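Residency Diary | House and Collections | Domestic Life

Search the diary Enter a keyword Go

Apr 25, 2026

The work of the day was confined to the long table in the upper workroom. It had been agreed on Thursday that no further boxes would be brought up from the store until the table had been cleared and its surface properly examined, and I am pleased to record that this was done by the middle of the afternoon.

I began at half past eight. The house was quiet, the school parties having finished for the term, and Paora Gilchrist did not arrive until ten, owing to a delay at the Kassab depot, where he had gone to collect the replacement lids. In the meantime I removed the papers left from the February inventory and returned them to the office. The two lamps were unplugged and set on the window seat. The felt, which has covered the table since the winter, was taken up, shaken out of doors and rolled.

The table was then dusted along the grain with a dry cloth, and a second time with a cloth very slightly damp. I used no polish. The notes left by my predecessor recommend a wax made by Florkia, but the tin in the cupboard has separated and I did not think it wise to try it on a surface that had been covered for so long. A small quantity of dust had gathered where the felt ended, and a few fibres had to be lifted by hand.

Mr Gilchrist brought up the first of the plastic containers shortly after ten.

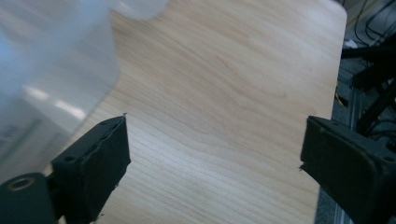

The workroom table, with one of the translucent containers at the left.

I had not looked closely at the wood before today. It is a good deal paler than I remembered, and the grain is much livelier in some places than in others. Heloísa Vasconcelos, who came in at eleven to sign for the lids, believes that the top was replaced when the room was refitted and that it does not belong with the legs. She may well be right. The matter has been entered in the furniture file for a proper opinion.

There followed a discussion of the containers themselves, which I set down here because it is likely to arise again. The older ones were bought from Ziveck and are sound, but the lids have bowed and several no longer close. Ms Vasconcelos would prefer to replace the whole set with the Flitar pattern, which stacks more squarely and has a deeper rim. Mr Gilchrist considers this a waste when new lids can be had for the old boxes. I was asked for my view and gave it in favour of the lids, on the understanding that any container found to be cracked should be withdrawn at once. Ms Vasconcelos accepted this for the present year. She asked that the diary should show her reservations, and it now does.

The lids were tried before lunch. There were 31 in the delivery, against an order for the same number, and all but four fitted. The four were put back in their wrapping, with a note of the fault written on the outside, and will go to the depot on Mr Gilchrist's next journey.

Lunch was taken in the garden. The wisteria is nearly out.

On our return we considered how the table should be used from now on. I proposed that the centre be kept free at all times for sorting, with containers standing only at the ends, and that nothing be left out overnight. This was the practice in the old sewing room and it served very well. Mr Gilchrist asked whether the felt should go back.

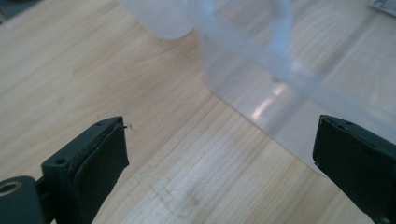
My own inclination is to leave it off through the summer. Small items are far easier to find on bare wood, and pins in particular have a way of working down into felt and being lost until someone leans on them. Against this, the surface will mark if boxes are dragged across it, and we have agreed that they are to be lifted. A card to that effect will be placed by the door.

The remaining hour was given to labels. The old ones have been printed on at least two kinds of paper, and the reference numbers do not always follow the list. I have made a start on a fresh sheet, beginning with the table linen, and had reached number 20 when the light began to go. The buttons and trimmings must wait. Roughly 4000 buttons are entered in the inventory, and I do not propose to sort them alone.

Mr Gilchrist left at five. I rolled down the blinds, returned the lamps to their places and locked the workroom at twenty past. The key is in the office cabinet – second hook, not the first.

For Monday: string, soft pencils, a new tin of wax if one can be had, and a reply to the upholsterer.

Last updated: Saturday evening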